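The Humble Hand Towel Gets Its Due

Dec 15, 2020

There is a drawer in the hallway of Willy Dekker's house in Sturthorpe that sticks in damp weather and opens with a thump the rest of the year. Pull it out and you find hand towels, 22 of them, standing on their folded edges like records in a bin. Mustard, rust, a chalky blue, two whites that no longer match. Dekker runs his thumb across the top of them the way other people flip through albums, and he stops at one that looks to me like any old towel.

"Feel that," he says. I do, and okay, it's wonderful. Dense and a little springy, with loops that push back.

I came to Sturthorpe to write about household linen, a subject I expected to fill half a page. I left with a bag of towels on the passenger seat and opinions about hem stitching. If you have never given your hand towels a second thought (I hadn't!), I'd like to spend a few minutes changing that, and a good place to start is with how the things are made.

Loops and more loops

Terry cloth is woven with two sets of lengthwise yarns. One set is held tight and makes the ground, the flat cloth you would see if you shaved the towel bald. The other set is kept slack, and when the loom beats the crosswise yarns into place, the slack yarn buckles up into loops. All those little loops are surface, and surface is what picks up water. A flat dishcloth of the same cotton can be a fine thing, but it never has that thirsty grab when you come in from the garden with dripping hands.

Longer loops feel plush and drink more, and they also snag on rings and cat claws and take their sweet time on the drying rack. Shorter loops dry fast and wear like iron. Dekker likes short and crowded. He worked for 22 years at a small weaving shop called Heststead, first sweeping up lint, then on the looms, and finally as the person who decided what went out the door and what went into the seconds bin. Most of the towels in his drawer are seconds. He can find the flaw in each one, and he is a bit hurt when you can't.

"A pulled loop is nothing," he told me, holding up a rust-colored one with a tail of yarn sticking out. "You cut it. With scissors, flat against the cloth. Don't ever tug." A cut loop in terry doesn't run like a stocking, since the ground weave has hold of it on both sides. I went home and cut six.

The stripe

Then there's the band. You know the one: a flat or slightly raised strip that crosses the towel near the end, often a shade off from the rest even when the yarn is the same color. I had assumed it was pure decoration. It is decoration, and a lovely old habit of the trade, but weavers call it a dobby border after the loom attachment that patterns it, and it gives the eye a place to rest between the pile and the hem.

It also causes more grief than any other part of the towel. The band has no loops, or has fewer, so it behaves differently in the wash. If it shrinks more than the terry around it, the towel gets a waist. You've seen this on towels at a rental cottage, pinched in near each end like a wrapped candy. At Heststead they washed a sample from each batch before the rest was hemmed, and Dekker still judges a towel by laying it out and sighting down the long side. A straight side after a dozen washes makes him happy for an entire afternoon.

His favorite line from those days was a plain hand towel named Ene. They wove 2,000 in the first run, sold them quickly, and then wove 1,000 more in softer colors that people were slower to warm up to. Dekker thinks the second run was the better one. He has a pale gray from it that hangs by the kitchen sink, where it gets used on everything from teacups to the dog, and it looks terrific.

Washing, which everyone overdoes

I asked for laundry advice and got an earful, most of it in favor of doing less. Use less detergent than the cap suggests, because what doesn't rinse out stays behind in the loops and makes them stiff. Skip fabric softener on towels completely. It coats the cotton, and a coated towel pushes water around your hands. A new towel wants a wash before its first use, and it gets better over the first several trips through the machine.

Then shake it! Dekker is passionate about shaking. He takes a damp towel by two corners and cracks it like a sail, turns it, and cracks it again, and the pile stands right up. I tried it in my own laundry room with less grace and knocked a box of pegs off the shelf, but the towel came off the line noticeably fluffier than its neighbor.

Brandgate, the home goods shop on the main street in Sturthorpe, keeps a basket of his discarded opinions by the register in the form of a handwritten sheet titled "Towels: Please." It has sold out twice, if you can say that of something free. The last item on it reads, in capitals, HANG IT OPEN.

Folding for people who hate folding

Dekker's folding lesson takes place at a table, always, and he insists on something with a bit of grip. A slick surface lets the towel skate around while you chase the corners. Cloth underneath holds the terry in place and lets you pull one side without dragging the whole thing along.
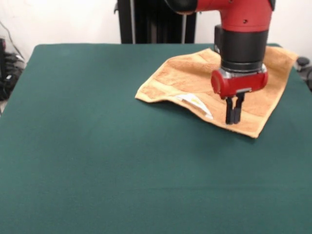 Start by getting the towel flat, and flat takes longer than you would think. Dekker works from the middle out with the sides of his hands, pushing the ripples toward the hems. Corners come next. If one has tucked itself under, fish it out now, while it's easy. He likes the care label facing down and at the end farthest from him, so that it finishes inside the fold and never pokes out of the stack.

From there it is a long fold and two short ones. Bring one long side over to about a third of the way, bring the other over the top of it, and you have a strip. Smooth it again. Fold the strip in half, then in half once more, and you end up with a firm little block that stands by itself. Halves alone will work too, but the thirds hide both long edges, and that gives you the clean rounded front you see in nice hotels.

Use the border as your guide. When the bands at the two ends line up on top of each other, the fold is square, and if they don't, back up one step. This was the tip that made me say "oh!" out loud at a grown man's kitchen table. I had been matching corners all my life, and corners stretch. The band hardly moves.

Standing the blocks on edge in a drawer, with the fold facing up, means you can see all of them and take one without toppling a pile. If you only have a shelf, stack them with the rounded side out and keep the pile low enough that the bottom one can be slid free. Dekker puts clean towels at the back of the row and takes from the front, so the whole drawer gets its turn.

How many do you need?

Fewer than you own, probably. Two per sink and a couple for guests will see most homes through a week, though I would never say so to a man with a drawer like that. He has plans to add to it, too. A former Heststead weaver has set up a single loom in her garage and will have her first cloth ready in January, and Dekker has already asked for a seconds pile to be kept with his name on it.

My own bag from the trip held four: two blues, a cream, and a rust with the cut loop. The rust one lives in my kitchen now. It has a faint beet stain near the hem that I've stopped trying to get out, and every few days I take it down, give it two good cracks out the back door, and hang it open.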